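Dilludmont Neighborhood Learning Room
Progress report to the Wutley Fund
7 December 2024

Dear friends at the Wutley Fund,

I promised you something longer than my last note, and I'm afraid I have taken myself at my word. You gave us $2000 in August to turn the reading room into a place where small children and the grown-ups who bring them could also play, draw and tinker at the tables, and I would like to tell you where the money has gone and what the room feels like these days. There is still some left, which pleases me more than I can say!

The biggest worry when we wrote our application was the clutter. We have always been given things very generously, and for years the gifts went into the closet behind the coat rack and stayed there. Flor Cabrera took that closet on as her own project this fall. She pulled everything out, wiped what could be wiped, threw away the dried-up markers (so many of them) and made piles on the floor until she could see what we owned. We had far more building bricks than any of us knew, hardly any decent erasers, and three boxes of puzzle pieces that belong to no puzzle we can find. The puzzle pieces are still with us. I keep thinking somebody will turn up with the rest.

Out of all that came what we now call the table kits. Small things used to live in deep bins, and a child would tip the whole bin over to find one brick, which is what any sensible child would do. Now the small things come out a little at a time, and they go back by way of bowls. We settled on clear ones after trying some lidded tubs, because the children like to see what they're collecting and the tubs were hard for little fingers to open. Clearing the table has turned into part of the afternoon. Bricks, erasers, little boxes, cloths, whatever has been out – it all gets gathered up, and the sorting into proper places can be done afterward by someone with more patience than a four-year-old has at five o'clock.

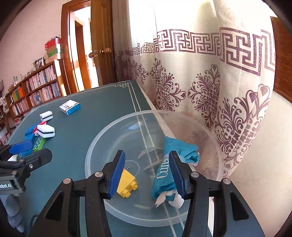
I will admit the sorting is where we are still a bit behind. Soft things and hard things tend to travel together, so a towel will go back to the shelf with a brick folded inside it, and Flor has found erasers in places she would rather not discuss. We have started putting a picture label on each shelf in the closet, and Kayode Isah has drawn the first few himself, very nicely, with a sponge that looks like a slice of cake. The children call it the cake shelf. We have decided to leave it alone.

Kayode has also been looking after the book side of things. It mattered a great deal to all of us that the room should still be a reading room, and the long wooden bookshelf has stayed right where it was along the wall, as full of books as ever. He bought 80 secondhand picture books with your grant, and to fit them in he moved the old travel guides to the hallway, where they have found a few admirers. His hope is that a child who comes in for the bricks will wander over to the books, and on a good afternoon we do see it happen. On other afternoons they build a very tall tower and go home, and we're glad of that too.

Now for the money. The books came to $400. Bowls, fresh art supplies, cleaning cloths and the shelf labels took a smaller amount than we had planned, mostly thanks to the Karakaya hardware store down the street, which let us have the bowls at cost. Two secondhand tables were the largest purchase. I will send the receipts in a separate envelope, with apologies for the one that went through the wash.

We have 40 families signed up for the afternoon sessions, and a few more who simply come when they come. We had hoped to open on a second afternoon by now and we haven't managed it. The heating in the building was out for part of the fall, and it took a while to agree on hours with the chess club, who were very kind about it but did not want to give up their slot. The second afternoon should start after the holidays, once the two of us who hold keys have become three.

For the next stretch we would like to:

Finish the labels in the closet, all the way to the top shelf.
Replace the erasers, which disappear at a rate I can't explain.
Put a low rail by the door for small coats.
Ask the Wukitz school whether their older pupils would come and read aloud.

If you agree, I would like to use the remaining money on the coat rail and the erasers, and keep a little back for bowls, as one or two have been sat on. No new request from us at this point. Do let me know if the Fund would prefer that we spend it some other way, or if there is a form for this that I have missed.

You are welcome to visit any time we're open. Come toward the end of the afternoon if you can, and be ready to be handed a bowl.

With warm thanks from all three of us,
The Dilludmont Learning Room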